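搜索工单、设备或关键词　　高级搜索

分类：共享工坊 / 机械臂与自动化 / 故障处理记录　　标签：双臂、通信中断、急停回路、夹爪、线缆

工单编号：331
项目名称：Stallinano 双臂桌面整理平台
提交人：Myrtle Kapoor
受理人：Vaughn Oyelaran
复核人：Olga Goicoechea
优先级：中
状态：已解决，附遗留事项
受理日期：2021年1月12日

一、问题陈述

提交人报告，Stallinano 平台在执行双臂协同动作时，前侧机械臂（以下称甲臂）多次无故停止，示教器提示“末端工具通信超时”。后侧机械臂（以下称乙臂）在甲臂停止后仍继续运动，直至当前路径段结束方进入等待状态。提交人认为后一现象较前一现象更为严重，请求一并处理。

该故障自去年11月更换夹爪线缆后开始出现，起初间隔较长，未予登记。近期在合上笔记本电脑的演示程序中，连续运行时几乎每次都会触发。重新上电后可恢复，但恢复时间不稳定。

二、环境与配置

平台安装于 Lultden 共享工坊。两台机械臂各配一台示教器，上位机通过交换机分别与两台控制柜连接。夹爪信号经 Prurkeo 转接板汇入各自的控制柜，转接板固定在侧台靠近工作台一侧。工作台面铺牛皮纸，以深蓝色胶带划分方格，各方格的基准点已录入上位机程序。

上位机程序为工坊成员自行编写，通信周期设定为40毫秒，末端工具超时阈值设定为500毫秒。两项参数自平台建成以来未作调整。

三、初步检查

受理人于现场完成下列检查：

1. 调取两台控制柜的报警记录。甲臂记录中仅有末端工具通信超时一类报警，无过流、过载或关节超限。乙臂无报警。
2. 在静止状态下对甲臂夹爪连续发送开合指令，未复现故障。
3. 令甲臂空载执行演示路径，夹爪不动作，仅轮询其状态。故障复现，停止位置集中于肘部弯折幅度较大、前臂向笔记本电脑一侧伸出的区段。
4. 交换两臂的网线及交换机端口，故障仍停留在甲臂，可排除网络侧原因。

检查结果表明，故障与姿态有关，与夹爪负载无关。受理人据此将排查范围收窄至转接板至夹爪之间的线路。

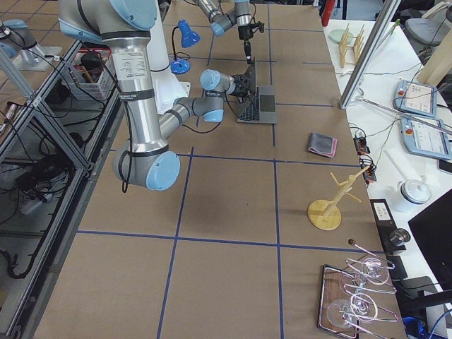

受理人随后在断电状态下逐段测量夹爪线缆。转接板至肩部一段阻值正常。肘部附近一段在手动弯折时，信号线出现间歇性断开。剥开护套后确认，一根芯线在扎带压紧处已大部折断，仅余少量铜丝相连。

四、原因分析

（一）线缆问题。去年11月更换的线缆为普通多芯软线，并非适用于反复弯折的拖链线缆。安装时为使走线整齐，扎带收得过紧，弯曲应力集中于一点。采购记录显示，当时 Van Acker 的高柔线缆缺货，由 Harriet Baptiste 批准临时替代，约定到货后更换，但该事项未转入待办列表。

（二）联动停止问题。经核对接线与程序，两台控制柜的急停回路已正确串联，按下任一示教器的急停按钮，两臂均立即停止。但通信超时属于程序报警，不经过急停回路，由上位机转发至另一台控制柜。上位机程序仅在每个路径段结束时读取对方状态，因此乙臂会将当前路径段执行完毕。此为程序设计缺陷，与线缆故障无直接关系。

五、处理措施

1. 拆除故障线缆，更换为高柔线缆。肘部两侧各留出余量，扎带改为宽式，收紧程度以线缆可用手轻微转动为准。
2. 在两台控制柜之间增设一路“运行允许”硬线信号。任一控制柜出现报警即撤销该信号，另一台随即进入保护性停止。
3. 修改上位机程序，将对方状态的读取移至独立线程，按通信周期执行。
4. 超时阈值维持不变。提交人曾建议放宽阈值以减少停机，受理人不予采纳。放宽阈值只会推迟报警，并会延长夹爪失控的时间。

六、验证记录

更换线缆后，甲臂空载执行演示路径，在原故障区段反复往返，未再出现报警。随后恢复夹爪动作，双臂协同运行3轮，通信正常。

联动停止的验证采用人为断开甲臂夹爪插头的方式，于低速下进行。第一次断开后乙臂未停止，经查为“运行允许”信号在乙臂控制柜中被配置为常开逻辑，极性相反。修正后重新试验，乙臂在路径段中途停止，符合要求。验证期间，Yolanda Benavides 在乙臂示教器旁值守。

七、往来意见

Myrtle Kapoor：确认故障消除。请说明乙臂夹爪线缆是否为同一批次。

Vaughn Oyelaran：乙臂线缆未在去年11月更换，仍为原装件。外观检查无异常，但肘部扎带同样偏紧，已一并放松。

Olga Goicoechea：同意结单。请将“运行允许”信号的接线图及极性说明补入平台文件夹，并在控制柜门内侧张贴副本。今后凡使用临时替代件，应在更换当日另立工单，不得仅以口头约定处理。

Harriet Baptiste：已知悉。替代件一事由本人补录，剩余普通软线已从机械臂备件盒中移出。

八、遗留事项

1. 接线图待更新，责任人 Vaughn Oyelaran。
2. 转接板端子目前无防拉脱措施，拟加装压线夹，责任人 Yolanda Benavides。
3. 乙臂换装高柔线缆，待下一批到货后实施，另行开立工单。
4. 程序修改尚未合并至主分支。合并之前，使用者应从本工单附带的分支启动平台，不得运行旧版本。

相关分类：线缆与接插件 | 示教器报警 | 多机联动 | 上位机程序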